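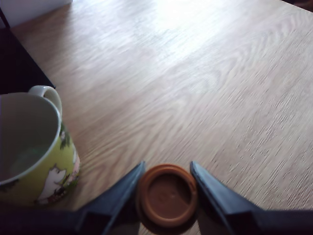
A gripper that closes when it loses power will sooner or later close on something it shouldn't. Ours did it in January. A fuse went, the arm's brakes held the way they should, and the fingers squeezed shut with 60 newtons behind them. The log at Mestel filed it as "no injury, part lost." I think that entry is wrong. A round brown lid between two fingertips is a cheap thing to lose. The same two tips on Bukola Afolabi's thumb would have been another matter, and her hand had been in there a minute before.

Kamarul Tarigan argues that a gripper has to hold on when the power fails, or it drops whatever it has. For heavy parts he is right. But most of what we pick up on a desk weighs less than a mug, and a dropped mug is a broken mug. I would take that trade every time. The replacement fingers from Latberg hold their last position and cost us 975 dollars - less than the three days we spent on paperwork.
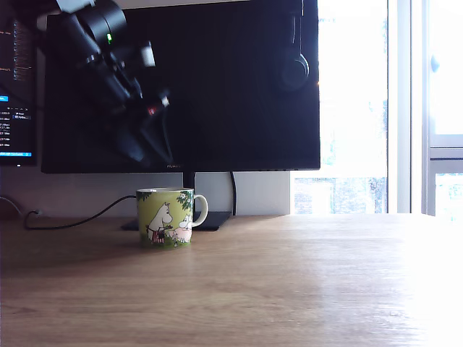 Who should decide what a gripper does when the power fails? The person who puts a hand near it, before the arm is bolted down. In our case it was whoever ticked the default box in the order form, and the default has not been changed.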